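Gravel rally stage notes -- how much detail should a first-time co-driver write?

Posted in Co-driving and Pace Notes

Yiran Han
I'm doing my first gravel event in August, the Divholm, sitting with a driver who has done it twice. We get one recce pass per stage and a second if the queue allows. The longest stage is 14 km. On my practice run on a forest road I ended up with far too many calls and was reading the next corner before he had finished the last. Should I be writing less, or just reading faster? Also, is it normal to call distances over crests? He says yes, his last co-driver said no.

Fuva
Write less. Your driver doesn't need "slight left" on a bit he can see is a slight left. What he needs is anything hidden, anything that tightens, and the distance to it. On the first pass take down what he says, nothing more. On the second pass cross things out.

Distances over crests, yes, always. If it's 200 to the next corner he can stay on it, if it's 57 he can't, and he won't know which until he's over. Most people round to the nearest ten by the way, so 60.

Keep the calls two ahead on fast sections and one ahead in the tight stuff. Reading faster only makes you harder to hear. Use a soft pencil, and fold the corner of every page so you can turn it with gloves on. 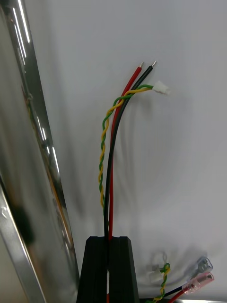

Polished tube and wiring, close up.

Check the intercom before the recce too. Mine cut out on the Brovska and we did almost 14 km on hand signals. Ask the driver to talk normally with the engine running and set the volume then.

Yulan Cai
Agree with most of that. One thing I'd add is to agree what the numbers mean before you start. Some drivers use one for the slowest corner and some use six, and if he has changed system since his last event he may slip back when he's tired.

I don't cross out as much as Fuva does. On loose gravel I like a surface note at each junction, even if it looks fussy on paper.

Shi
just do what your driver wants, he's the one steering. good luck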